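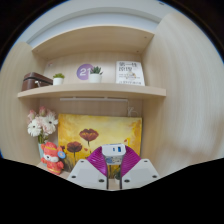 Dorottya Bakos
Build lead, shared workshop – hand-held gripper, second version

March, started 9:40

Second set of ribbed fingers is on the Vida tool. The first set came off the printer too stiff across the ribs and would not wrap on anything narrower than a mug. This set is the same outline with thinner ribs, magenta-purple filament, from the Tristik profile with the infill turned off. The mounting plates are unchanged. Three screws per plate, all dark, same positions mirrored left and right. Do not swap in the countersunk ones from the drawer, they bottom out before the plate is tight.

Test object for the morning was the small white charger, held across its sides with the port face up. It makes a useful block: rounded corners, gloss on the face, flat enough on the sides that any twist in the fingers is easy to spot. Both fingers curve in against it. With the old set the tips touched and the middle stood off.

Worked at the shelving unit instead of the bench. The lower compartment has the poppy painting at the back, the vase of flowers and the plush figure on the left, so there is plenty of clutter behind the grip for the wide lens. The blue fringing at the edge of the circle is still there. I cleaned the lens and reseated it and got the same result, so I am putting it down to the lens itself and leaving it for now.

Finger cycles: 600 open and close on the trigger, no object, then inspected under the lamp. One rib on the left finger has a pale stress line at the root. Right finger clean. Print orientation was the same for both, but the left was nearest the bed edge and I suspect a cool corner. Next pair goes in the centre of the plate.

Trigger return is slow. Spring is the one out of the Arner kit and it was marginal with the old fingers too. Measured 7 newtons at full pull on the luggage scale, which is fine for the hand but leaves little to push the slides back when there is any drag. I took the slides out, wiped them, put them back dry. Better, not fixed. A stiffer spring is the obvious step, though I want to try opening the slide clearance first because a stiffer spring will be tiring over a long session.

11:15

Slid the rail covers off and found the rub. There is a bright line on the inner face of the right slide where it meets the housing. Filed the housing, not the slide. The slide is the part that is a nuisance to remake. Return is now quick at every position except fully closed, where it hesitates before letting go.

Grip strips: the dark strips on the inner edges are holding with contact adhesive. I left them clamped overnight for 24 hours on the spare pair and could not peel them by hand. The working pair had much less time and one end is already lifting at the base. Redo with the full clamp time.

Primura mount: the camera bracket drawing still shows the old hole spacing. I have corrected my copy and pencilled the change on the printout above the drill press. If you cut a bracket before the file is updated, use the pencil figure. The bracket colour does not matter but the matte filament does, as the glossy one throws a reflection up into the lens at the bottom of the view.

Still open:

Fully closed hesitation. Check whether the two plates are touching before the fingers do. There is a narrow vertical gap between them when holding the charger, but I have not looked with nothing in the grip.

Reprint left finger, centre of plate.

Order springs, one step up and two steps up.

File name for the current finger is finger_64, in the shared folder. Anything with a lower number is the stiff version and should not be printed again.

Packed up at 12:30. Tool is on the charging shelf with the rail covers off – leave them off, I want to look at the filed face again after the next run.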